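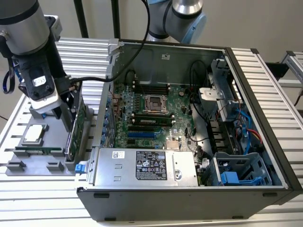
4.2 Laying the case down: posture, parts tray and the open socket

Journals > Repair and Reuse > Utness Papers > Section 4

Search articles, authors, keywords Go Advanced search

Figure 3. A desktop tower on its side on the work table, side panel off and motherboard facing up. The processor socket is empty. The processor sits in the upper-left pocket of the gray parts tray, with a long, thin circuit board, much like a memory module, in a slot below it.

Anyone who has put a computer together on a kitchen table will remember the moment when the tower has to be tipped over, and will perhaps remember putting it off. In the Gramthorpe workshops we saw people try to seat a processor in a standing case more often than we had expected, leaning in sideways with one cheek nearly against the metal, and we came to feel a good deal of sympathy for them. A standing tower looks like a finished thing, and laying it down feels like admitting that the job is going to take a while.

Of the 474 builds we logged across the two sites, 299 were done with the case on its side from beginning to end. In the others it stood up for at least part of the work, usually while memory or cables were going in. We did not tell participants which way to begin, and the handout (prepared at Sosach for an earlier course, and much thumbed by the time it reached us) says only that the builder should be comfortable.

With the case laid down as in Figure 3, the motherboard becomes a kind of floor, and the walls of the case stand up around it. Participants liked this. Several talked about the inside of the case as a room, and one told us she had stopped being afraid of the board once she could look straight down at it. The walls do get in the way of wrists and sleeves, though, and the rim gave people somewhere to rest a forearm that they really ought to have kept off it - we return to leaning in Section 5.

The tray deserves a few words of its own. Its raised blocks and slots give a component a definite place to wait, and we grew very fond of it over the spring. Before the trays came into use in May, parts waited on antistatic bags, on the lids of boxes and, in one memorable build, in a soup bowl. Participants who used a tray put the processor down fewer times before seating it, and they asked us less often where it had gone. Following Nseir, we call each of these short waits a "rest", and we recorded where every rest took place. The median build had 12 rests without a tray.

We would add a small caution about the empty socket. Its contacts are exposed while the processor waits, and the temptation to get everything else ready first is strong. Our own advice drifted during the study, which we regret a little: at first we encouraged people to set out all their parts before touching the socket lever, and later we let them follow their own order. For the 50 builds in which the change fell partway through a course, we report the results separately in Table 6. Readers who mainly want the seating times may prefer to go there first and come back to this section afterward.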